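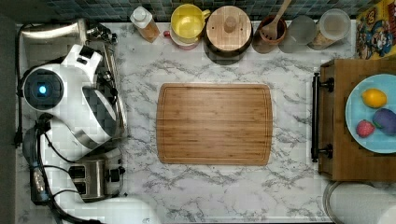 Cutting board lives on the counter, do I flip it, oil it, or put it away?

Posted in Kitchen & Counters by Muthoni Wanyama

Okay so I have a bamboo cutting board that basically never leaves the middle of my counter. White marble look, gray veins, shows every crumb. The board has one of those shallow grooves around the edge for juice, and I swear that groove is where everything goes to hide. I wipe it down after dinner and by Tuesday there's a line of something in there again.

My other problem is space. The toaster and the stand mixer take up one end, and then along the backsplash I've got the utensil crock, a couple of glass canisters, a mug and usually a box of cereal because my kids can't put one away to save their lives. So the board is the only clear spot I have, and I hate moving it.

Can it just stay there flat all the time? And what do you use on the groove? My sister says stand it up after every wash but I have no place to lean it!

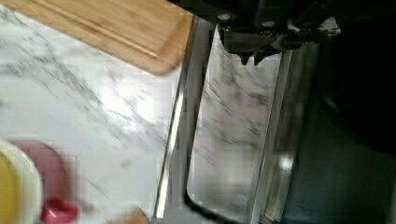
Oh, and I do set bowls down right next to it while I cook, so stuff drips between the board and the counter and I don't always notice until later. Is that bad for the marble or just gross?

plormont_pantry
Flat is fine if it's dry. Flat and damp is how mine warped — took one summer. I wash it, towel it, then prop it on its long edge against the toaster (unplugged) for a couple hours and lay it back down at bedtime. For the groove, an old toothbrush and dish soap. Food grade mineral oil when it starts looking pale. I do 2 thin coats and leave it overnight. Don't use olive oil, it gets sticky and smells.

Dee from Plavbridge
just put the cereal in a cabinet lol

oldstovetop
Agree with the toothbrush. On the drips, if it's real marble then lemon, vinegar and mustard can leave dull spots, so lift the board and wipe under it before you sit down to eat. If it's laminate or quartz I wouldn't lose sleep. I stuck 4 little rubber feet under mine so air gets underneath, and that pretty much fixed the damp thing. Only trouble is you can't flip it anymore.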